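Home | Forums | Workplace | Log in
Print this page | E-mail this thread

nelik_357
Tastix want the arm clearing tables at Ivville by February. We go from 20 hours each to whatever is left. They are still on the simulator.

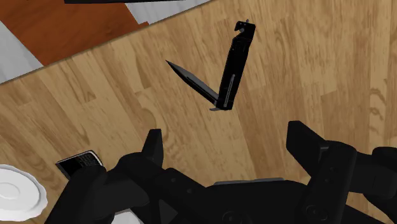 Simulator view: partly open folding knife over the table, plate at lower left.

hcalloway
Knives worry me less than the rota. Who resets it on a Sunday?

doucet2
Whoever is on shift.

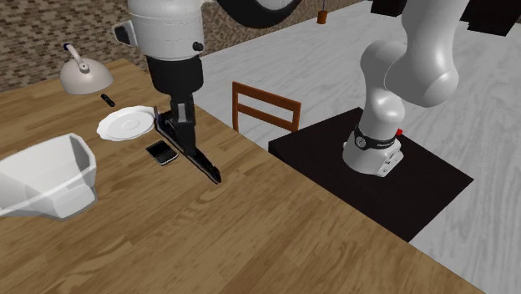
And that should be paid as a proper duty – I'd take it over stacking plates.

nelik_357
I wouldn't.

Contact us | Copyright Ivville Forums | Back to top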